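ロボットアーム組み立てキット「フリディムネス」のしくみ
小学校高学年から

フリディムネス(Flidimness)は、机の上に置いて使うロボットアームのキットです。作っているのはエンダットコム社(Endatcombe)で、骨組みの部品は3Dプリンターで作られています。このページでは、アームの各部分の名前と、物をつかんで運ぶまでの動きを説明します。

1.アームの部分の名前

アームは、人間のうでと同じように、いくつかの「関節」でつながっています。根元から順に、台座、肩、ひじ、手首、そして物をはさむ「グリッパー」です。関節にはモーターが入っています。モーターは電気の力で回る部品で、コンピューターから「何度まで回れ」という数字を受け取り、その角度で止まります。

モーターどうしはケーブルでつながっています。ケーブルがぴんと張っていると、関節が曲がったときに抜けることがあります。組み立てるときは、関節のまわりに少したるみを残します。

2.箱を四角の中に運ぶ

最初の練習として、説明書には「小さな箱を、テープで作った四角の中に置く」という課題がのっています。用意するものは、軽い箱と、はがしやすいテープです。 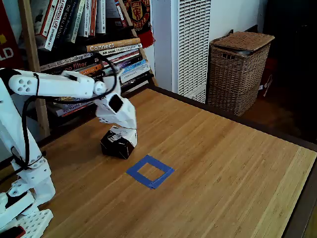
動きは次の順番に分けて考えます。

(1)グリッパーを開き、箱の真上まで動かす。
(2)まっすぐ下げる。
(3)グリッパーを閉じて、箱をはさむ。
(4)持ち上げて、四角の上まで動かす。
(5)下げてから、グリッパーを開く。

人間は(1)から(5)までをほとんど考えずに行います。ロボットの場合は、それぞれの段階で全部の関節の角度を決めなければなりません。手首の位置が少しずれただけで、グリッパーの先が箱に当たり、箱を押してしまいます。

3.動きを教える方法

教え方は二つあります。一つは、角度の数字を直接入力する方法です。箱の置き場所が毎回同じなら、これで足ります。

もう一つは、人が手本を見せる方法です。操作用のソフト「アマラル(Amaral)」を使ってアームを動かすと、関節の角度とカメラの映像がいっしょに記録されます。コンピューターは記録をくり返し調べ、「こう見えたときは、こう動く」という関係を学習します。説明書では、手本を70回記録するようにすすめています。箱の場所や向きは、記録のたびに変えます。同じ場所の手本ばかりだと、別の場所に置かれた箱をうまくつかめません。

4.使ってみてわかったこと

組み立てには約5時間かかりました。ねじの種類が多く、袋の番号と説明書の番号を見くらべる時間が長くなります。手本を記録したあとの試験では、70回のうち62回、箱が四角の中に入りました。失敗の多くは、箱がななめに置かれていた場合です。

注意する点もあります。動いているアームに手や顔を近づけてはいけません。指がグリッパーや関節のすき間にはさまれるおそれがあります。電源を入れるときは、かならず大人といっしょに作業してください。

5.用語

関節:曲がったり回ったりする部分。
グリッパー:物をはさむ部分。
学習:たくさんの記録から、動き方の規則を見つけること。

交換用の部品は、グルクネス(Grukness)の通信販売で一つずつ買えます。グリッパーの先の部品はすり減りやすいので、予備があると便利です。

2023年1月30日(月)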